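Sort your parts before you need them

A tray is not tidying. I keep having this argument, mostly with myself, sometimes with Marta Bondarchuk, who shares the bench at Bomonia with me and owns more biscuit tins than anyone I know.

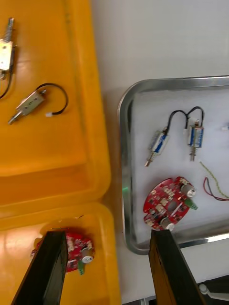
Her view: put everything in one big box, you'll find it when you want it. My view: you won't. You'll find something near enough, fit it, and spend the evening wondering why the latch doesn't pull.

Solenoids are the worst for this. Out of the packet they all look like cousins. Bit of metal, plunger, spring, two wires and a white plug on the end. Then you've got the big one and the small one in the same heap, plugs hooked through each other's wires, and you tug. Don't tug. I have pulled a lead clean out of a coil doing that and the coil was fine until I met it.

So, compartments. Like with like. Boards on their own bit of floor, coils on another, and nothing on top of a board ever. I don't care if the container is fancy. Pandton do a divided bin that costs silly money and Hillura do one that costs very little and they both have a ridge down the middle, and the ridge is the whole point. A ridge stops things rolling. That's all I'm paying for.

Steel trays I came round to late. I used to think they were for show — kitchen stuff, dentist stuff. But put a soft lining in the bottom and small parts stay where you left them. Without the lining, everything skates about and you get that horrible scraping noise. Marta says a folded tea towel does the same job. It doesn't, it sheds, and then there's fluff in the plunger.

Colour matters too, more than people let on. Red board on yellow plastic, you can spot it from the door. Black screws on a black mat is a punishment. I lost 2 springs in December on a grey bench and I'm fairly sure I am still looking at them every day.

The case against, to be fair to it. Sorting takes time and the time comes out of the fun part. We had 1,298 loose bits in the last clear-out at Bomonia and sorting them ate two weekends. Marta pointed out we'd used hardly any since. Fine. True. But the ones we did use, we used straight away, and nobody swore.

And I don't mean labels on everything. Labels are where it goes wrong, you end up with a drawer called MISC and a drawer called MISC 2. Just seperate the things that look alike and aren't. Lay the wires so they lift out without dragging thier neighbours along. Leave it like that when you go home.

Marta has bought another tin.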